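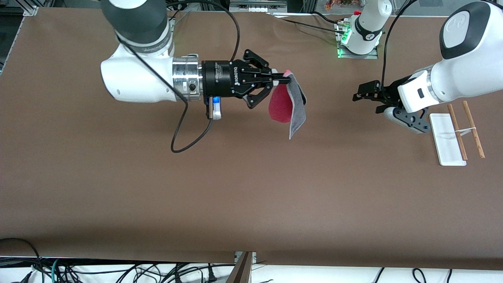 Robotiq gripper holding a sponge and a gray cloth at the Hundton two-arm cell.

Stanolano has put a new upkeep plan in place for its two-arm cell at Hundton. Grippers are now checked every 7 days and arm cables every 21. Each full service takes 90 minutes and is logged under the cell's own number, 74.

"Most of our stops came from cables and worn finger pads," said Sarla Negi, who runs cell maintenance. "We look at both before the morning run and replace what needs replacing."

The plan was drawn up with Trokholm, which supplies spare parts. A second Stanolano site, Akolgo, will adopt it in July.

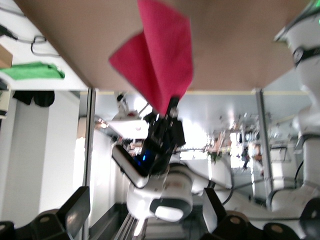
Who carries out the checks?
Stanolano's own technicians do the routine checks, and Trokholm is called in for joint repairs.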